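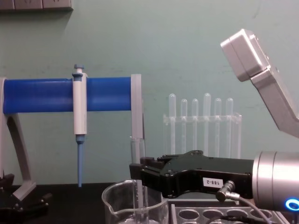 A manual pipette hanging in its holder on the bench.

Markmont Writing Skills Project
Progress report to the Drurnau Fund, November 2024

The project helps first-year science students with written work, mainly lab reports and short essays. This report covers the period since the grant was renewed in April.

Workshops
We ran 11 workshops. Three dealt with opening paragraphs, which students had asked for most often. The session on cutting a draft of 3000 words down to the set limit filled quickly and was repeated. Attendance dropped in the last weeks of term, when coursework was due.

One-to-one help
Students can book up to two meetings for each piece of work. Most bring a full draft. The tutors would like to see plans earlier, and the booking form now asks what stage the work has reached.

Handbook
Laurențiu Crăciun has finished the chapters on structure, paragraphs and quoting sources. The chapter on conclusions is still in draft. He has moved the material on the passive voice into the section on methods, where the tutors use it. Turnovano will set the pages once the text is agreed.

Spending
Tutor pay is within budget. Printing has not yet been charged. We ask to carry that money over into the next period.

Next steps
Finish the handbook text, send it to Sârbu for proofreading, and fix dates for the spring workshops.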